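How to run a goalkeeper warm-up before a match (25 minutes, one coach, one bag of balls)

Wrote this up for the parents and assistants who get handed the gloves-and-balls bag ten minutes before everybody else arrives. Works for U12 up to adults. I've used it at Durkgate on a pitch with no net on one goal, so don't tell me your facilities are bad.

What you need

Six balls, pumped properly. Four cones. One towel. Water. A second keeper if you have one, if not the coach serves everything.
Gloves: wet the palms before you start. Not soaked. Damp. The Urkular pair I use come with a little card that says the same thing and everyone throws the card out.

Before you touch a ball (4 minutes)

Jog the width of the box and back, twice. Side shuffle across, facing the field. Then backward, looking over alternate shoulders. High knees to the six yard line, heel kicks back.
Arms — big circles forward, big circles back, then across the chest. Shoulders get skipped more than anything and keepers land on them all day.
Hips: open the gate, close the gate, five a side. Skip the long held stretches, save those for after.

If it's January and the ground is hard, double this part. Take the time off the crosses.

Hands (5 minutes)

Stand 5 yards apart. Volley from your hands into theirs, chest height. Ten of those, easy. You're listening for the sound. Clean catch is quiet, a slappy one means the hands are flat or late.
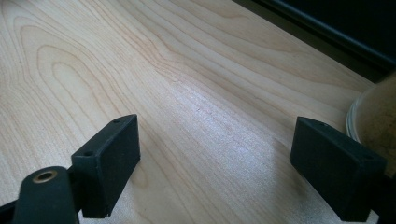 Then change the height. Ten at the waist, fingers down, little fingers close together, scoop into the chest. Ten at the face, thumbs nearly touching, elbows bent a bit so the arms give. Ten along the ground, one knee turned in behind the ball so nothing goes through the legs.

Don't coach much here. One word if you must. A kid with five instructions in his head at 9:40 will drop the first corner.

Footwork into a save (5 minutes)

Cones on the six yard line, two yards between each. Keeper goes through them sideways, small steps, no crossing the feet, sets at the end, you strike it from the penalty spot at 60 percent.
Set means still. Feet down before your foot hits the ball. If they're moving when you strike, stop and do it over.
3 from the left, 3 from the right, rest, go again.

Low dives (3 minutes)

Start from the knees if the keeper is young or stiff. Roll the ball to one side, they fall onto it, side of the thigh then side of the body, never the elbow. Bottom hand behind the ball, top hand on top of it, ground makes the third hand.
Then from standing. Step toward the ball with the near foot, forward a little, not just sideways. Four each side is plenty. You are warming up, not training. Full stretch diving can wait for Wednesday.

Crosses (4 minutes)

Serve from where the crosses will really come from, out by the touchline, not from the corner of the box because its easier for you. Throw them if you can't kick it accurate, no shame in it.
Keeper calls early and loud, every time, even with nobody there. Take off one leg, front knee up. Catch at the highest point.
Last two should be punches. Two fists, through the bottom half of the ball, high and wide.
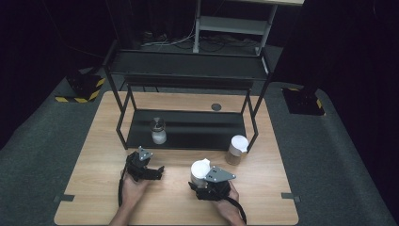
Distribution (3 minutes)

Three goal kicks each side, to a real person. Three throws, overarm, to about where the fullback stands. Back passes: one touch to set, one to play, then a couple first time with the weaker foot.
We get a lot of back passes on the small pitch against Barrera so I add a minute there. Adjust for who you're playing.

Last minute

Two easy shots right at the keeper. Catch, catch, done. Always finish on something they hold. Do NOT let the subs line up and smash balls from ten yards, it's the fastest way to a jammed finger and a keeper in a bad mood.
Drink, towel off the gloves, damp them again, go.

Mistakes I see

Starting with shots. Cold hands, cold shoulders.
Going too long. 25 minutes is the limit, 20 for the little ones.
Trying a new drill on match day.
No work on the weak side. Ask them which side it is, they know.
Forgetting the sun. Check it at both ends and get the cap out of the bag now.

Cheap stuff that helps

Rimonik flat cones, they don't trip anyone when they backpedal. An old bath towel, better than the fancy ones. A strip of tape on the ground for the set position if your on turf.

Bad weather version coming when I get a chance. Short answer is more scoops, less catching, and push everything wide.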